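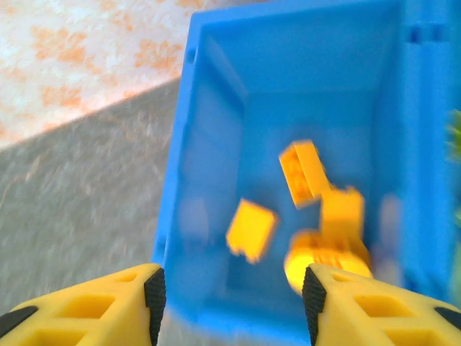

Sort by colour and be damned

Everyone says don't sort by colour. Every forum, every storage blog, the bloke at the toy library. Sort by shape, they say, because your eye finds a colour in a mixed pile easily and a shape hardly ever. Fair enough for grown-ups with drawers. I have two kids under nine and a living room floor, and we sort by colour.

Started in June, wet school holidays coming, building toys in every room of the house. Some from my own childhood, some from op shops, a big lot from a garage sale in Hinds that came in a pillowcase. Bricks, wheels, gear-looking things, half a crane. Brands all mixed together and half of them don't clip to each other.

First go was by type. Long bricks here, square bricks there, anything round in the ice cream tub. Lasted a morning. The six-year-old could not see why a stubby square one wasn't a brick like the other bricks, and I couldn't give a good answer. The tub of "other" filled up faster than all the rest put together. Then somebody kicked it.

Second go, colour. One plastic bin each, and the bins don't match the contents, which drives visitors up the wall. Yellow lives in the blue one. Red's in a white one that used to hold pegs. You see yellow against blue from across the room, it's the only bit of design thinking in the whole system. A red piece in with the yellow sticks out like a sore thumb and gets evicted by whoever walks past.

Yellow is our smallest colour. A handful of bricks, a wheel sort of thing, whatever turns up under the couch. Doesn't matter. The kids check on it the way you'd check on a goldfish. Grey is the monster. Grey needed two bins and then a third, and I've stopped looking in there.

A few things learnt, in no order.

Open bins, no lids. Lids go missing, or get used as trays, or sleds. And a kid will not take a lid off to put one brick away. They'll put it on top of the lid, next to the other nine.

Shallow beats deep. We had a lovely deep tub from Pistska, $39 marked down, and all that happened was the whole lot got tipped out every time to find the piece at the bottom. It's got dog towels in it now. In a low wide bin you can push things about with one hand and see the floor of it.

Smooth plastic insides. Fabric cubes look nice on the shelf but they sag, and they hold crumbs, and small bits get into the seams. A plastic bin you can rinse under the garden tap and leave on the step.

No labels. We did labels. Cadside sell a pack with little pictures on them, the kids peeled them off and stuck them on the fridge.

Washing: warm water, bit of dish soap, mesh bag, swish about and leave on a towel. Hollow pieces want to sit open side down or they hold water for days. Anything with a sticker or an axle gets a wipe with a cloth instead. The Hinds pillowcase lot took three changes of water and I won't describe the first.

What to do about the ones that don't clip to anything? Keep them, was my answer, but only if they're the right colour for a bin, and they're all some colour so I've kept the lot. My sister-in-law in Musstead is much tougher, she runs a one in one out rule and her lounge looks like a catalogue. Her kids come to our place to build.

We did count once, rainy afternoon, eldest needed something for maths. 1047 pieces all up, and 701 of those grey or white. Red came to 267. She made a bar graph and yellow hardly got off the bottom line, there was some distress about that and a vote to buy more. Motion pending.

Pack-up takes ten minutes with a song on, longer if I help. Helping means I start sorting the insides of the bins, wheels to one side, bricks to the other, and get told off for it. Colour only mum. The bins go back under the window, blue one on the end wher the youngest can reach it.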